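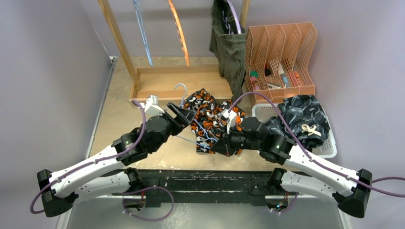
Two-arm robot with a patterned garment and a light blue hanger; a clothes rack stands behind.

Robotic garment hanging is the task of putting clothes on hangers by machine. It remains difficult, as cloth changes its shape with every touch. The Planska test, proposed by Asmaa Shawky, gives a robot 30 garments and 4 minutes for each - a limit that most people do not need. In the first published series, the Altness system completed 198 of 539 attempts. No household product for this task is on sale.

See also: Laundry folding machine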